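Speaker notes: Skips, saves and the Verkport elevator

9 min read

Opening

Say hello, check the mic. Title slide stays up until people have sat down.

The talk covers one glitch in one game. The game is Jaseo, the level is Verkport, and the trick lets a player leave the harbor without doing the crane section. Ask who has played it. If most hands go up, skip the next paragraph.

Jaseo is a co-op shooter. Verkport is the second level, and the crane section is where most groups lose a run on the top difficulty. Enemies come from both sides and ammo is short.

How the elevator skip works

Two players are needed. Player one stands in the freight elevator and holds the call button. Player two throws a Hattori charge at the back wall and reloads the checkpoint before it goes off. The game puts both players back in the elevator, but the door counts as already opened. Walk out on the upper deck.

Play the clip twice, the second time at half speed. Point out that the reload has to come while the charge is still in the air. If it touches the wall, the skip fails and the charge is gone.

The runners' board allows this in the open category only. Runs in the standard category still have to clear the crane.

Loading times

The reload is the part that differs from one PC to another. On a slow drive the checkpoint takes longer to come back, and the board's timer keeps running through it. Players who moved the game to a faster drive gained time without playing any better. Mention that the board is discussing load removal and that there is no decision yet.

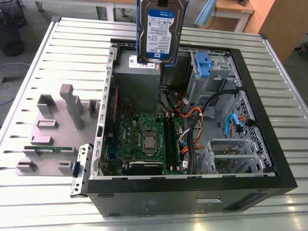

What the October patch changed

Patch 1215 moved the elevator button. Player one now has to face the door, so they can't cover the stairs. The skip still works. The Giro route, which went over the warehouse roof, does not. There is an invisible wall there now.

If someone asks about going back to the old version: the board takes those runs, but they are listed separately.

Is it worth learning

For a casual group, yes, if the crane is the only thing stopping them. The reward is the same 3000 credits either way. Tell them to practice on easy first and to carry a spare charge.

Leave the last slide up with the button positions. Take questions.

Comments

dockside_ben: Tried it last night with a friend, got it on the fourth go. The half speed clip helped a lot.

mirelo: Does it work in split screen? We keep getting put back at the start of the level.

packetloss: @mirelo it doesn't for us either. Online only as far as I can tell.

tin_otter: Still annoyed about the warehouse roof.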